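5. Running a Visitor Demonstration

12 shares | 3 comments

This section is for presenters who will run the Valorora arm in front of visitors at the Matoušek Hall open day in Nurnilitz. It assumes that the arm has been bolted down and calibrated as described in Section 3, and that you have run the cup program at least once with no one watching. If you have not done both, go back and do them first.

The open day is held on a Sunday in May. Doors open to visitors at 10 in the morning. Plan to have the arm powered and homed before then. Homing makes the arm swing through most of its reach and should not be done with people near the table.

5.1 Before visitors arrive

1. Unlock the controller cabinet and turn the main switch to ON. Wait for the status light to turn steady green. A blinking green light means the controller is still loading.

2. Walk the length of each cable from the arm to the controller. Look for pinched spots under table feet and for loops that could catch on the gripper. The thick braided cable needs enough slack for the arm to reach its farthest point. Do not tie it down to the tabletop.

3. Release the emergency stop by turning the red button clockwise. Press it once to test it, check that the drives go off, and release it again.

4. Start the presenter program from the Funitz panel. Choose OPEN DAY, then SINGLE CYCLE. Do not choose CONTINUOUS while visitors are in the room.

5. Clear the tabletop and press HOME. Keep your hand on the stop button until the arm has finished moving.

CAUTION: The arm does not sense people. It will not slow down or stop if a hand is in its path. The only protections are the rope, the stop button and you.

5.2 Checking the table with the wrist camera

The cup program finds objects by comparing the wrist view with a stored view of the bare table. Anything small left on the surface can be picked up as an object and will make the gripper close on nothing. Check the surface before the first run and again after each group.

1. On the panel, open VIEW and choose WRIST.

2. Move the arm to the LOOK position with the fingers open.

3. Wait two seconds for the exposure to settle. 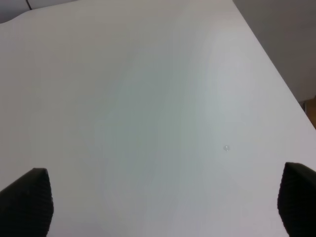

The table check is done by eye on the panel screen, and it takes some practice. Start at the fingertips and work outward to the far edge. Changes in brightness on a white top come from the room lighting and can be ignored. What you want to catch is a small item such as the clear speck to the right of center, above and to the left of the right finger. It might be a drop of water or a bead, and on the screen there is no good way to tell which. Press PAUSE, take the arm out of its ready state, and go and look at the spot itself.

4. If you find a liquid, blot it with a dry cloth. Wiping spreads a thin film that shows up as a bright streak under the hall lights.

5. If you find a solid piece, pick it up by hand and put it in the parts tray. Do not sweep it off the table. Small parts on the floor end up in the track of the rolling cabinet.

6. Return to the panel, release PAUSE, and look again from the same position.

NOTE: Things outside the table, such as the wall, a hanging cord or a piece of furniture, may show at the top or side of the wrist view. They are outside the search area and do not affect the program. If someone moves furniture during the day, you do not need to store a new view.

5.3 Storing the reference view

You need a new reference view if the lighting changes, if the table is moved, or if the panel shows the message REF OLD. The presenters at Funitz also store a new one after lunch as a matter of habit.

1. Confirm that the arm is at LOOK and that the fingers are open all the way. If the fingers are partly closed, they cover a different part of the view and the comparison will fail.

2. Set the room lights the way they will be for the demonstration. Close the blinds on the street side.

3. Ask anyone standing near the table to step back. Moving shadows will be stored along with everything else.

4. Press and hold REF until the panel beeps. 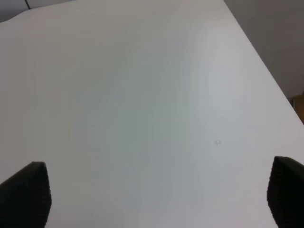 5. Run COMPARE. The panel subtracts the stored view from the live one and shows a score. A score of 5 or less is fine. If the score is higher, check that the arm was fully at rest when you pressed REF, then repeat steps 1 through 4.

6. If the score stays high after two tries, clean the camera lens with the gray cloth from the kit and try once more. Do not use window cleaner or paper towels on the lens.

7. Write the score in the logbook next to the cycle counter reading. The counter stood at 3,060 at the end of the last setup check, so your first entry should be higher than that. If it is lower, the controller memory has been reset and the speed limits need to be entered again. See Section 4.6.

NOTE: A reference view that was stored with something on the table will hide that item from the program. The program will treat it as part of the surface. If the arm knocks against an object that it seems not to notice, this is the first thing to check.

5.4 Placing the objects

The open day program uses light household items. Visitors recognize them, and a dropped one does no harm. Use the set from the demonstration box. Glass, ceramic mugs and full cans are not allowed on the table at any time.

1. Press PAUSE and check that the status light is amber.

2. Place the items one at a time. Put the one to be picked nearest the gripper, with open space on both sides for the fingers.

3. Stand the other items behind it or farther along the table. Leave at least a hand's width between any item and the arm's elbow.

4. Keep bottle caps screwed on tight.

5. Look along the table from the presenter's side and check that no cable lies across the path between the gripper and the first cup. 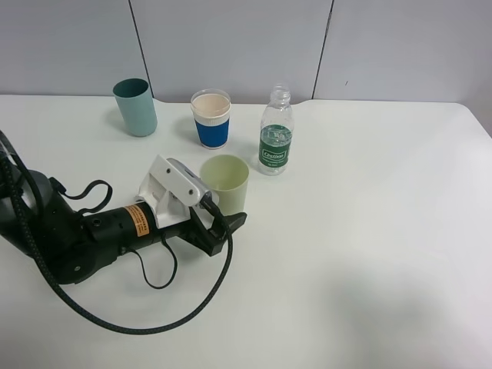

Figure 5-3. Gripper beside the pale green cup. The teal cup, the paper cup with the blue band and the water bottle stand on the table beyond the arm, and the right half of the table is kept clear.

6. Step behind the rope. Release PAUSE.

A cup that leans a little can still be picked, but the gripper may tip it over on the way in. For the first run of the day, choose a cup that stands flat. Paper cups dent after a number of grips. Replace them when the rim is no longer round, and keep a sleeve of spares in the cabinet.

CAUTION: Never reach in to straighten a cup while the status light is green, even if the arm looks still. The arm stops for a short time between moves, and the next move starts without a sound.

5.5 Running a group

Each group has 10 visitors at most. Larger groups crowd the rope, and the people at the back push forward to see the screen. Ask school groups to split up before they come into the room.

1. Bring the group in and have everyone stand behind the yellow rope. Children go in front.

2. Tell visitors where the stop button is and what it does. Press it once so they see the light change.

3. Turn the large screen to WRIST so the group can see the table from the gripper. Most questions come at this point. Answer two or three and move on, or the next group will be kept waiting in the corridor.

4. Say "Starting" out loud and press RUN.

5. Watch the arm during the cycle, and leave the screen to the visitors. Keep one hand at the stop button.

6. When the arm is back at LOOK, press PAUSE before you turn around to talk.

7. If there is time, let one visitor choose the next cup. The visitor names it and you place it. Visitors do not handle items on the table.

If the gripper misses, let the cycle finish. The arm will go back to LOOK without a cup and wait. Press PAUSE, move the cup a short way toward the middle of the table, and run the cycle again. After two misses in a row, do the table check in 5.2 before going on.

If a cup falls on the floor, leave it there until the group has gone out. Use one of the spares.

5.6 Messages you may see

REF OLD
The reference view is from an earlier session. Store a new one (5.3).

OBJ SMALL
The program has found something too small to grip. Check the table surface (5.2). The message often comes from a spot of water left by a bottle.

GRIP EMPTY
The fingers closed fully. The cup was missed or has slipped out.

CABLE LOAD
The arm is pulling against a cable. Press the stop button, free the cable by hand, and press HOME with the table cleared and the room empty.

VIEW LOST
No picture from the wrist camera. Turn off the drives and check the connector at the camera end first. If it is seated properly, restart the panel. The arm does not need to be calibrated again.

5.7 Closing down

1. After the last group, clear the table and return the items to the demonstration box. Empty the water bottle if it has been opened.

2. Send the arm to PARK. Wait for the click of the brakes.

3. Press the stop button and leave it pressed.

4. Turn the main switch to OFF and lock the cabinet. The key goes back to the front desk at Matoušek Hall, in the envelope marked Valorora.

5. Enter the final counter reading in the logbook, along with any misses and the message shown, if there was one.

Go to Section 6 for transport and packing.

Was this section helpful? 9 yes | 1 no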